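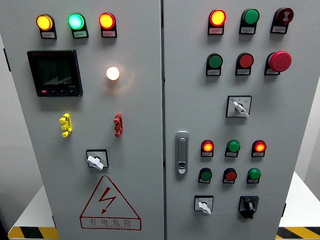

Control cabinet labels — how small is too small?

Posted November 8, 2024

grilldale_gus
Second week on the Wamitach line and I'm already squinting. Every lamp and button on the cabinet has its own white label strip, printed for ants. What do you folks do, memorize it?

Heltulico
Yes. Next question.

v_ongart
Please don't memorize it. We had a guy at Whitelaw who memorized ours, and then he retired in May. Get a label maker and the drawings, and go down the doors one evening.

Heltulico
And then you have two sets of labels that disagree. The old strips match the drawings. Leave them alone.

grilldale_gus
The drawings are in a binder. The binder is "somewhere."

panel2525
Amber, green and red lit all at once on the left door would bother me more than the font. Is that normal on yours?

grilldale_gus
I was told it's the three phases. I was told this by the same person who lost the binder.

panel2525
Plausible, but check it against the drawings. I've seen red mean three things in one plant.

v_ongart
Seconded. And if you go relabeling, stay on the outside. The lightning bolt on the door is big enough to read.

Heltulico
Finally, a label we agree on.

— Vichien Ongart has marked this thread as "needs binder"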